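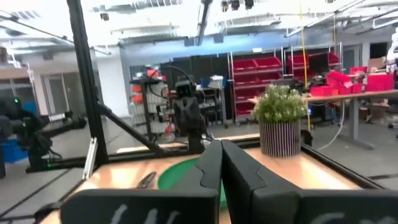

A green mat and small tool on the tabletop.

Reading time: 2 minutes

Library Selects Tranorell for Its Winter Reading Program

The Prullcombe Public Library is pleased to announce that Tranorell, the second novel by Melaniia Pasichnyk, will be the featured title of its winter community reading program. Copies may be borrowed from the main desk beginning in January. The standard loan period has been shortened to two weeks for this title, with one renewal where no hold is waiting.

The novel follows a ferry pilot who returns to a flooded river town and finds her late father's logbooks rewritten in a stranger's hand. Much of the story is told through the entries themselves - dated, crossed out and corrected - and readers are left to decide which version of the flood to believe. At 777 pages it is a long book, and the selection panel discussed its length with care before voting. The final section, set entirely aboard the grounded ferry, was judged strong enough to reward the effort.

Last year's program drew 886 registered readers, and the library has set aside 90 copies in large print for the coming season. An audio edition, read by Eyerusalem Gebremichael, is available through the library's catalog.

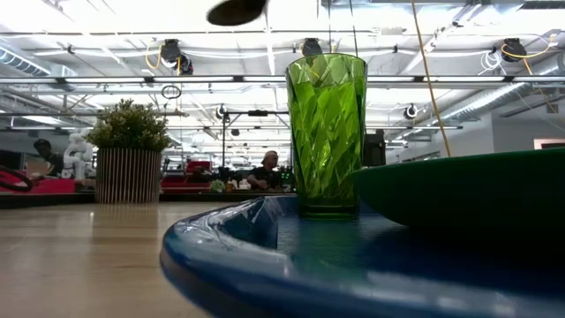
Green tumbler on a blue plate.

Three evening discussions are planned, each beginning at 7 p.m. in the Hutsuliak Room. Pylyp Tkachenko will lead the first, on the opening chapters and the logbooks. Myroslav Pavliuk will lead the second and third. Participants in the final discussion are asked to have finished the book, as the ending will be addressed openly.

Readers who prefer a shorter work may wish to consider Brondodberg, the author's earlier collection of stories, held in the adult fiction section. Two of its stories share a setting with the novel, although neither is needed to follow it.

Registration is free and may be completed at any service desk.

Last updated: January

Subscribe to our newsletter to receive reading news by email. You may unsubscribe at any time.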